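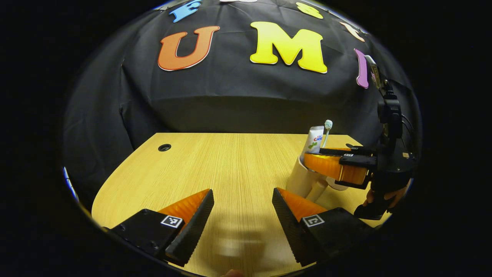
About Flovstead

Flovstead makes and hires out foam letters, cloth backdrops and tables for children's parties, school events and shop openings. We have a workshop and showroom in Stestville and deliver across the town and as far out as Santon.

We opened in 2000 as a party supply store. Balloons and paper plates were most of the business then. A school asked us for big letters for a reading day, and we cut them by hand from craft foam on the back counter. Other schools asked for the same thing. Within a few years letters took up more shelf space than balloons, and we stopped selling tableware.

What we make

The letters are cut from foam sheet and come in bright colors. Many customers ask for a white outline, which helps a dark letter show up on a dark cloth. We cut the full alphabet in capitals, plus numbers and a few punctuation marks. The hire stock has several copies of the vowels and of S, T, M and N. If your wording needs more than we have of one letter, we can usually cut extras in a week.

Letters can be mixed colors or all one color. Mixed is the usual choice for classrooms and birthdays. Please tell us if two letters side by side must not match, and we will lay them out that way before packing.

Backdrops are plain cloth in black, navy or cream. Black is hired most. The cloth travels folded, so it will have creases when you open it. Hang it the evening before if you can. A steamer on low will take out most of what is left, but take the letters down first and keep the steamer away from them.

Tables go in front of the backdrop for cakes, crafts or sign-in sheets. We suggest leaving a little walking room behind the table so that someone can get in to straighten a letter.

How hiring works

Send us your wording, the width of your wall and the date. We reply with a layout drawing and a price. Hire is for three days: one to collect or receive, one for the event, one to return. A basic set of cloth, pins and up to 12 letters is $68. Delivery inside Stestville is free on orders over $200.

Pins are included. We count them out and ask for them back in the same tin. Please use pins only, as tape and glue pull the surface off the foam. A bent corner is normal wear and there is no charge for it. A snapped or missing letter is charged at the cost of cutting a new one.

Schools

We supplied 158 school events last year, mostly reading weeks, science fairs and end-of-year shows. Schools may keep a set for a full week at the three-day price. April and early May fill up first, so book those dates well ahead.

Our suppliers

The foam comes from Guerreiro, who have cut sheet to our sizes for most of the time we have been open. Offcuts are bagged by color and given to any classroom that wants them. Ask at the counter.

Visiting

The showroom is open from 9 to 4 on weekdays. Parking is behind the building, and the ramp is on the left side. You are welcome to bring your own cloth and try letters against it before you book.

Page updated 2 August 2023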